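Home Shop Teach Kits Grippers Spares Support Cart

Gero Teach Kit by Jikitz
11/04/2026, posted by Rigoberto Usuga

Okay, so the Gero kit is back in the shop, and I've rewritten this page from top to bottom. The old one read like a parts list and people kept emailing me to ask what the thing does. Fair enough!

What it does is let you show an arm a job instead of typing the job in. You get a small leader arm that clamps to your bench, you hold it by the grip, and the big arm copies you joint for joint. Squeeze the trigger and the jaws close. Let go and they open. Every move gets recorded along with whatever cameras you've plugged in, and when you've got a pile of good runs you feed them to your training setup. There's also a hand-guiding mode where you skip the leader and push the arm around yourself (great for rough positions, and I use it all the time for setting the start pose), but for anything fiddly I'd go remote every time. Your hands stay out of the camera view and you don't end up fighting the weight of the arm.

My favorite test job is eggs. I've tried blocks, pegs, socks, bottle caps, you name it, and none of them show up a bad trigger like an egg does. You have to come down over it, close just enough, lift, and set it in a cup without knocking the tray, and a clear plastic tray is a nasty thing to find through a camera.

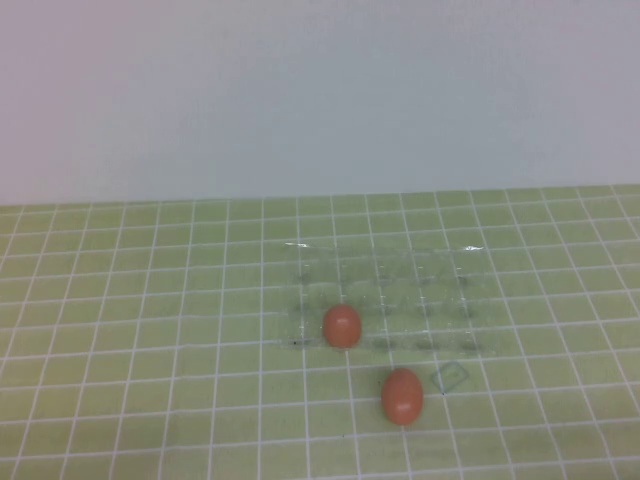 Egg job on the grid mat: clear tray, one egg in a cup, one on the mat.

The grid mat comes in the box, by the way. It's green with white lines and it makes life so much easier when you're varying your start positions. I call out a square, put the egg there, do a run, move it over a few squares, do another. If you always start from the same spot, your arm is going to learn that spot and nothing else, and then you'll email me. (Please do still email me.)

What's in the box

Leader arm with trigger grip and bench clamp
Power supply and a 6 ft data cable
Grid mat
Foot pedal for start, stop and "throw that one away"
2 spare trigger springs

The pedal is the part I'd fight for. On the first Gero you had to reach over to the keyboard to stop a recording, and every single run ended with the arm wobbling while you leaned across the desk. Now you tap with your toe and you're done. Hold it down and the last run is deleted, which I do a lot more than I'd like to admit!

How it feels

Light, mostly. The leader weighs next to nothing and the joints have a bit of drag you can set with a hex key, so it stays put when you let go of it. I run mine fairly stiff at the shoulder and loose at the wrist. You'll want to play with that for an evening before you record anything you mean to keep. There's a scale setting too: at full scale the big arm moves as much as your hand does, and at half scale you get a slower, finer motion that's lovely for that last little bit above the egg. Go slow on the way down and try not to pause with the jaws open, as the pauses end up in your data right along with everything else.

The logger holds 2,000 runs before it wants you to clear some off. Files come out as plain folders, one per run, video and joint positions side by side, and you can open them without our software.

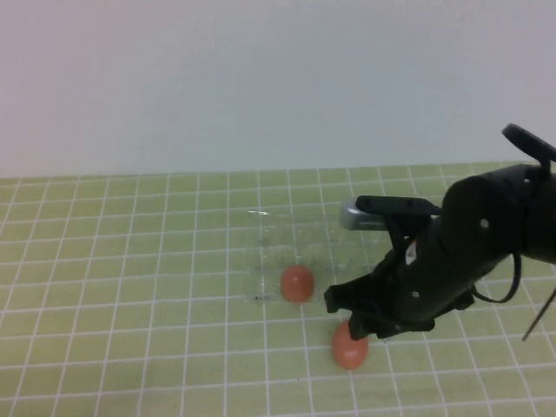
Homa Nazari wrote to ask whether the trigger could be made softer near the closed end, and said that after an afternoon on the stock spring it was hard to hold a light grip without squeezing a little more each time. Walter Rivadeneyra had the same complaint and swapped in one of the spares, then cut the drag at the wrist, and reckons his runs got a lot more even after that.

I've done the same on my own bench now and I agree with both of them. The softer spring is fitted as standard on this batch, with the stiffer ones in the bag for anybody who liked the old feel.

Works with

Sirkar arms with the black wrist bracket, straight out of the box. Restrepo arms need the adapter plate, sold separately on the Spares page. If yours is something else, send me the joint count and the connector type and I'll tell you yes or no.

Ships in January. Clamp fits bench tops up to 2 inches thick.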